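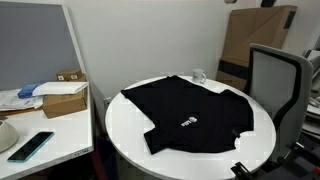 *Figure 1. T-shirt on the round table, before grasp selection.*

**Folness Shared Workshop: Evening Course in Practical Automation**
**Handout 6: Handling Cloth with a Bench-Mounted Arm**
Prepared by Sorcha Keogh and Abdul-Rahman Akolgo. Revised January 14, 2023.

## 6.1 Scope

This handout accompanies the sixth meeting of the course. It covers the mounting of the arm, the choice of a grasp point on a garment, and the format of the trial log. Participants are expected to have completed the stop-button exercise in Handout 2 and to have read the notes on joint limits in Handout 4.

The task for this unit is stated narrowly. The arm is to take hold of a T-shirt, raise it clear of the table, and set it down with a larger flat area than it had at the start. Folding is treated in Handout 8 and should not be attempted yet.

## 6.2 The garment as a workpiece

A rigid part has one shape and a position. A shirt has a position and a very large number of shapes, most of which hide the features that a program would look for. In Figure 1 one sleeve reaches out to the right and can be identified without difficulty. The lower part of the shirt narrows and runs at an angle, and a program that expects a straight hem will not find one there.

Three terms are used in the remainder of the course:

- **Outline point:** any point on the visible edge of the cloth against the table.
- **True edge:** a hem, cuff, or collar, as distinct from a fold that happens to lie on the outline.
- **Landmark:** a printed or sewn feature whose place on the garment is known.

A small white print on dark cloth serves well as a landmark. Its tilt relative to the table gives a first estimate of how the chest panel is turned. It gives no information about the sleeves.

Dark cloth on a white table separates easily by brightness. Depth readings on matte black fabric may be poor, and participants should check the depth image before relying on it.

## 6.3 Mounting and work area

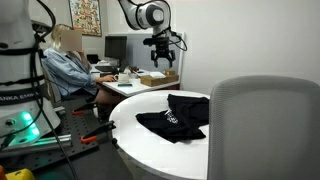

*Reading time for this section and the next: 4 minutes*

The perforated board allows clamps and rails to be moved between sessions. Any change must be entered in the bench book, because a shift in the base makes the stored table height wrong. Orange-handled clamps are to be checked by hand at the start of each session and again after any contact between the gripper and the table.

The round table is not fastened to the board. Its position is to be measured from the board edge and entered before the first trial. Chairs are moved back before motion is enabled.

Cables on the gripper and sensor bracket need enough slack for the full turn of the wrist. Run the wrist through its range at low speed and watch the cable loop throughout.

## 6.4 Choosing a grasp point

When the shirt is bunched, as it is in the second figure, most outline points are folds. A grasp on a fold usually takes two layers and lifts the shirt as a bundle. The procedure is as follows:

1. Extract the outline and discard points within 40 mm of the table rim.
2. Rank the remaining points by distance from the center of the cloth.
3. Bring the open fingers straight down over the highest-ranked point.
4. Close, raise slowly, and pause before moving sideways.
5. Lower the cloth while drawing it toward the center of the table.

If the landmark is visible after step 5, record its angle. If it is hidden, record "none" and repeat from step 1.

## 6.5 Trial log

The shared log, kept by Donal Gallagher, holds 1,345 trials from earlier groups. Of these, 943 are marked as successful lifts. The figure includes lifts of two layers, which the present course counts separately. The two sets should therefore not be compared directly.

Each entry requires the operator's initials, the starting state (spread or bunched), the grasp point, the number of layers held, and the final area.

## 6.6 Work for the next meeting

Each pair will complete ten trials from a spread start and ten from a bunched start. Bench times are arranged through Maeve Mulligan. Logs are submitted to Fiachra Hennessy in the usual format. Pairs who also plan to enter the March build review should write the letter R beside their initials.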